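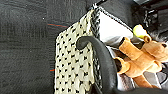 How to sort out a basket of soft toys and an open shelf

By Randa Srour
August 29, 2021

You will need a basket with a handle, a damp cloth and a bag for anything you are giving away. Allow two hours if the shelf is full.

1. Tip the basket out on the sofa or the floor. Shake out the lining and wipe the handle. Woven sides hold a lot of dust, so go over them with the brush end of the vacuum cleaner.

2. Check each soft toy for split seams and put the ones that need sewing to one side. The rest can go back in with a small blanket or a spare piece of cloth. Stop when the basket is full — a heaped one gets tipped over.

3. Move on to the shelf. Take one level at a time and finish it before you touch the next. Books and flat boxes go in a pile, biggest at the bottom. Cardboard boxes go at the end, against the post.
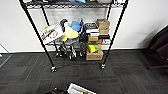
Middle shelf, with boxes stacked at the right-hand end.

4. Boards and large flat things tend to lean out over the edge. Lay them flat under the books, or slide them behind.

5. If your unit is on casters, pull it out and vacuum the carpet behind it. Get someone to hold the other side. Omar Hijazi wrote in to say he lost a pile of books doing this alone.

Leave the top shelf until last. I do ours again in September.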